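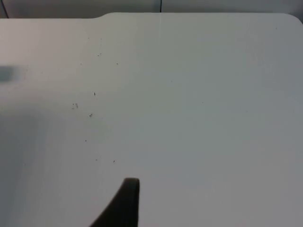
White play table always has specks on it, and blocks end up everywhere

Posted by altamside_mom, Dec 24, 2023

Hi all! We bought a smooth white table for the playroom in February and I love how bright it makes the corner, but every little crumb shows up on it. I wipe it, I turn my back, and there are dark bits again. Dry cloth just seems to push them around. Also, what do you all use for colored blocks? Mine are the chunky cube kind (red, green, blue) and I'm tired of lining them up on the tabletop every night and calling it clean.

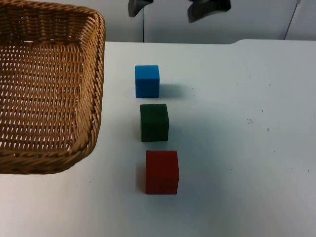

I'd like something a toddler can manage alone, so no lids and no latches please. Budget is small!

curkix28

Oh, I've been there! Slightly damp microfiber, one direction, and catch the crumbs in your other hand at the edge. Skip the spray unless something is sticky. For the blocks I swear by a shallow wicker basket, the kind with a braided rim. Mine lives right on the table and my kid can see straight into it.

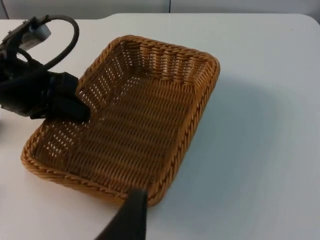
One thing though, if the weave is open, crumbs go right through the gaps and you get a little pile underneath. Lift it and wipe there too. I shake mine out over the sink every couple of weeks and go over the floor of it with an old toothbrush. We also made putting away a color game. I call out blue, blue goes in, then I call the next one. Takes 2 minutes on a good night.
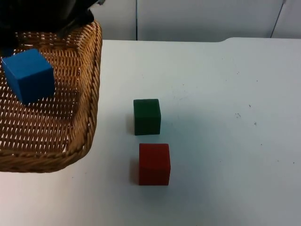
If yours wants to dump it all back out, let them do it once and then start over (we've had some long evenings, ha). Baskets like this are easy to find secondhand too.

baert_60

just get a bin. wicker snags sweaters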